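Handout 6: Boxes, and What We Ask of Them

Wednesday, February 8, 2023

Hello again, everyone. Several of you stayed behind last week to ask whether we would ever get to ordinary boxes, the kind you carry home from a store and flatten for recycling, and I'm happy to say we have arrived. Please bring a small retail box from home for the second half of class. Any product will do, and it doesn't have to be a handsome one (the dull ones often teach us more, and they hold up better to being passed around the tables).

## Faces and sides

When people talk about "the design" of a box they usually mean the front. I understand why, and I did the same for years. My first job was at a small packaging studio called Vamlow, where I spent most of 2000 drawing front panels for tea and lamp bulbs, and somebody else worried about the sides. Then I went into a store, saw my tea turned sideways on the shelf, and found that all a shopper could read was the net weight!

So please get into the habit of turning the box. Start by standing it upright and looking at it from a corner, so that you have one broad face and one narrow side in view together. Ask yourself what carries over between them. Is it a color? A pattern? A piece of lettering? A side panel can be pale next to a solid black face and still feel like part of the same object, if there's a thin border to hold it in and a bit of ornament to keep it company.

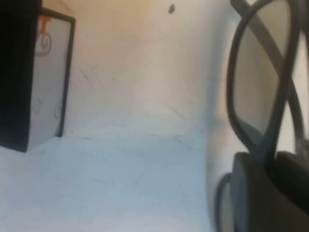
Ornament deserves a word of its own. Swirls and curls came up in our November session on wrapping paper, and you may remember how a curl printed in a strong gray sits forward while a very faint one nearly sinks into the background. On a box you can use both. Let one mark be dark enough to read from across the room and let the others stay quiet, and the panel will seem to have some depth to it. A single orange letter near the top will do a lot of work in that company, so be sparing with your bright colors. I would like everyone to try this in pencil before reaching for the markers.

## Laying it down

Now put the same box down flat, and look again from above. Students are often surprised by how much changes. A deep black top tends to swallow its own detail, and the eye slides off it toward whatever is printed along the lower edge. If that strip is white with big blue lettering, you'll read it first, whether the designer meant you to or not. Notice the shadow too, and which side it falls on, and put it in your sketch.

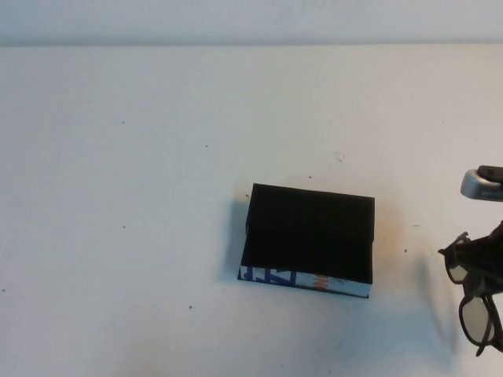
*Fig. 2. Black top, with blue lettering and a little orange along the front strip.*

For those who like to read ahead, the Peñalver packet has a good chapter on edges and lids. My copy is the 2017 printing, so your page numbers may not match mine, and I'm sorry about that. The Huvow worksheets are optional this time.

## For next week

- Make 2 sketches of your own box, one standing and one lying flat, on the same sheet.
- Write a short paragraph on which printed part you noticed first in each position.
- Keep the box! We'll be opening it along the seams and drawing the net.

If you can't find anything suitable at home, I keep a stack of spares in the Panau room, and you're welcome to take one after class.

Skye Pollock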